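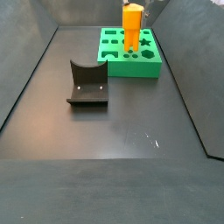 Most of us met a shape sorter before we could talk. It was a box or a slab with holes in it and a handful of pieces that went through some of them and not others. It cost very little, it got chewed, and in the end it went to a cousin or a charity shop with half the pieces missing.

The shape sorter is still one of the steadier sellers in the toy trade. Tullar, a small shop in Hilemstead, keeps 35 different ones on its shelves and sold 300 of them between March and the end of the summer. Wooden cubes with a lid are still the most popular. Flat boards come next, and foam has been catching up, mainly with parents who have hard floors and neighbours downstairs.

Foam has its drawbacks. It dents, and a child with new teeth will take a corner off it. It is also quiet and light, and a thick slab of it stays put better than a thin board.

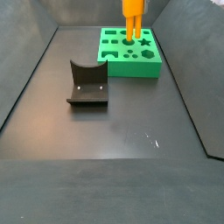
Pladance Magazine, Home and Play Desk

The holes are what matter. A circle is the easiest because it has no wrong way round. A square has four right ways, a plain rectangle has two, and a five-pointed star has five, though the points make it feel harder than that. An arch has only one way up, so children often leave it until last. Small round holes in a group are a different job again, more like putting pegs in a board.

A good sorter mixes these. If every hole is a simple one, a child of two will be finished with it in a week. Two small holes of the same shape side by side are useful as well, as they give a child the chance to do the same thing twice.

Colour can help or get in the way. On boards where each piece matches the colour of its hole, some children match the colours and pay no attention to the outline. Where the whole board is one colour, with the holes only a darker shade of it, they have to look at the edges.

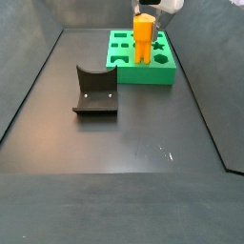
Size is the other thing to check. Tall pieces are easier to hold, and they stand up out of the hole so they can be pulled out again. Flat ones drop level with the top and have to be tipped out, and then they go under the sofa. Anything small enough to swallow should wait until the child is past three.

The Miranda toy library, also in Hilemstead, has 124 sorters and puzzle boards on its list and made 1,631 loans of all kinds last year. Its advice on cleaning is to use warm water and a little washing-up liquid, then leave foam upside down overnight so the holes can drain. Lost pieces are not charged for if the rest comes back.

9 November 2020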